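Can a machine do the chores yet? Notes from my kitchen and my old job

My neighbor asked me in September whether she should wait for a house robot before replacing her dishwasher. I told her to buy the dishwasher. She wanted a longer answer than that, so I went home and wrote one down, and it grew into this post.

I spent most of my working life in a repair shop, Pimham, where we fixed small electronics and the odd sewing machine. I've been following the robot news ever since I left. What I look for is very narrow. I want to know if a machine can pick up a thing, put it where it goes, and leave it standing there when it lets go.

The standing part is what gets skipped. Most of the clips people send me show a robot dropping something into a bin. A bin is forgiving. A flat device that has to be stood up on its edge on a smooth table is another matter, and it's a job I did all day long at the bench without thinking of it as a job. A lot of teaching work now goes into this kind of thing, with a person working the grippers by hand so that a machine can learn from the record of it.

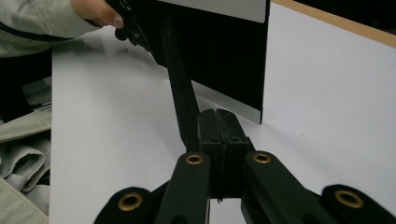 What the hand knows

When you lean a tablet against something, you feel it settle. There's a small slip, then it catches. You let go a little, wait, and let go the rest of the way. If it starts to slide you already have a finger there. I tried doing this with kitchen tongs one morning, using an old tablet and a wedge doorstop, and it took me far longer than I'd like to admit. With tongs you lose nearly all the feel. You go by eye, and your eye is late.

I wrote to Kianoush Fallahi, who used to work the bench next to mine and now does setup work at Curkero. He said the tongs were a fair test. His view is that a wide, thin object is harder than a heavy one, because you can only pinch it by an edge and then it wants to swing. Two hands help. One holds the bottom in place while the other brings the support in, and the trouble is getting them to agree on when.
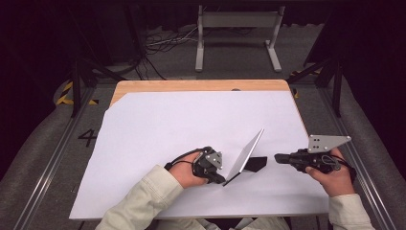

Page 2 of 2

I think he's right about the two hands. Go through your own chores and see how few you do with one. Folding a towel, opening a jar, putting a pillow in its case, peeling a potato. My robot vacuum, a Zistier, has no hands at all and it does fine, but I had to move 2 chairs and a lamp cord before it would do the living room. So the vacuum does the floor and I do the chores for the vacuum.

Shop floors are further along, and I don't find that surprising. On a shop floor somebody has already decided where everything goes. The table stays put. The part comes in facing the same way each time. Kianoush says a cell at Curkero will run the same pick 400 times in a shift and do it well, but if you change the tray, someone has to come over and set it up again. At home the tray changes every day. 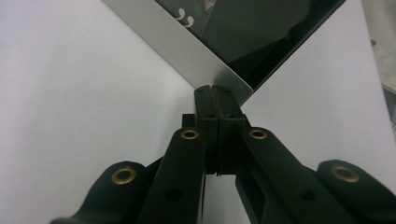 Shiny things are a separate headache. A dark glass face shows you the room as much as it shows you itself, and a camera has to sort out which is which. I had the same trouble at the bench looking for scratches. I would tip the device back and forth under the lamp until the reflection moved and the scratch didn't. I can imagine a machine learning to do that. I haven't seen one do it without being told.

So where are we? For a single job, on a clear table, with things it has met before, I'd say yes, a machine can do it or will soon. For a kitchen after supper, no. I would change my mind if I saw one clear a table it had never seen, 50 times running, with no one standing next to it. Ansari, the appliance store near me, has a waiting list for a laundry-folding machine, and I asked the salesman if I could bring my own laundry in to try. He said he would ask. I haven't heard back.

My neighbor bought the dishwasher. She still has to load it, and she says the bowls don't fit the way they did in the old one.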